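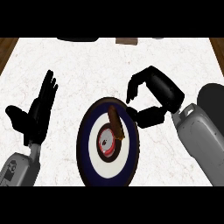 Sim, table clearing task, start of approach. Right hand open over the brown item, left hand parked clear of the plate.

Notebook, 23/11/2018

Goal for today: decide whether the clearing task is worth moving to the hardware at Dorkberg before the end of the month, or whether it stays in simulation. Short version is that it stays, but the reasons are different from what I wrote in July.

Setup. Marble tabletop, round plate with the navy band, one elongated brown item on it, one small red-rimmed lid or dish in the middle. Both arms active. Task is to take the brown item off the plate and set it on the marble, then take the dish, then lift the plate with both hands. Clutter at the far edge is left in but plays no part in scoring.

Ran 30 trials with the plate pose fixed and 30 with it jittered.

Fixed pose: brown item removed in 20 of 30. The failures are nearly all the same. The thumb comes in low, touches the plate before the fingers have closed, and the plate slides. After that the item is no longer where the planner thinks it is and the hand closes on nothing. Rendero does not re-query object pose once the grasp primitive has started, so there is no recovery.

Jittered pose: 13 of 30. Same failure plus a new one, where the item rolls off the ring in the middle of the plate during contact. Contact friction on the ring is whatever came with the asset. I have not touched it and should.

Dish: 3 clean pickups over the whole set. The rim is too low for the fingers to get under. A person would tip it with one finger and catch the other side, and we have no primitive for that. Pascal suggested dragging it to the plate edge first. Tried it by hand in the viewer, and the rise toward the outer rim stops it. Might work with the palm tilted. Not scripted yet.

Two-handed plate lift: not reached often enough to report. When I start the trial from that stage with an empty plate it goes fine, provided both hands arrive together. If the left is late the plate pivots around the right thumb. Left arm currently waits in the upright pose until the right has finished, which costs time and gives it a long path in. Better to have it steady the plate during the first grasp. That should also fix the sliding. Obvious in hindsight, and it is how anybody holds a plate while picking something off it.

On the wider question (can it do the chore yet): no. Clearing one plate takes it longer than I take to clear the table, and it needs the plate more or less where it expects it. The Canditz people want a figure for a canteen line, and I would not give them one from this. What it can do is pick a single firm item off a flat surface, repeatedly, and that is useful on a packing bench. Huet's old bin-to-tray job is closer to what we have than anything in a kitchen.

Also unmodeled: grease, crumbs, anything soft. The brown item is a rigid body in the sim. Real food will deform or break at the closing force we use now, so a good number here says little about lunch.

To do
– left hand as brace on plate rim during first grasp, rerun both sets
– raise thumb approach height, check clearance against the outer rim
– pose re-query between pre-grasp and close (ask Pascal Moulin whether Rendero allows an interrupt there, the manual is vague)
– set ring friction to something measured
– log plate displacement per trial, currently only pass/fail is saved

Camera note: far objects are clipped at the top of the view. Fine for grasp review, no good if we want the put-down area behind the plate. Tilt it up before the next batch and keep the old preset.

Batch configs are in the shared folder under clearing, jittered set in its own subfolder. Seeds saved for both.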